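A Stop Button Nobody Can Reach

By Leidy Marulanda
2021-04-04

In December a humanoid at the Terard test room in Vostville closed its right hand on a basket and kept closing. The grip limit was set at 20 newtons. The log shows 46 before the motor tripped. The basket cracked, and no one was hurt. The report called it a minor fault and was filed the same afternoon.

I think it was filed too fast. The grip limit lived in the same program that moved the fingers. When that program hung, the limit hung with it, and the last command stayed in force. Martim Rocha, who wrote the report, told me the fix was a software patch. I have no doubt the patch is good. It still leaves one program to check its own work.

The task itself is simple: take the basket and put it on the shelf.

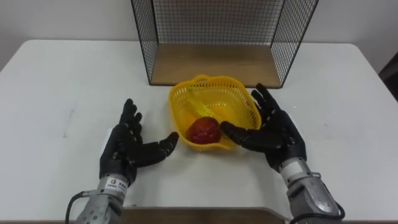 Fruit basket task, with the right hand close to the rim.

A thumb that near a piece of fruit is normal for this job. It is also how near a person's fingers get when someone reaches in to straighten the basket. People do that many times a day, and in December the operator had done it less than a minute before the fault.

Then there is the stop button. It was on the wall by the door, and it took the operator 58 steps of a written procedure to learn when he was allowed to press it. A button belongs within arm's reach of whoever is working beside the machine, and the procedure should be one line long.

Meireles, the company that runs the room, says a separate force cutoff would add around 400 dollars per hand. I would pay it.

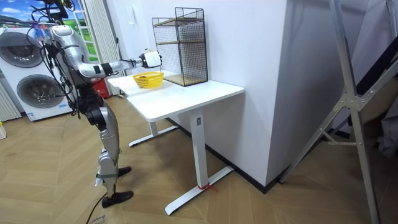 What should change

Put the force limit in its own circuit, with its own power. Cut the arm whenever a person steps up to the desk. Log every trip, including the ones that break nothing. The Janano lab already does all three, and its work gets done.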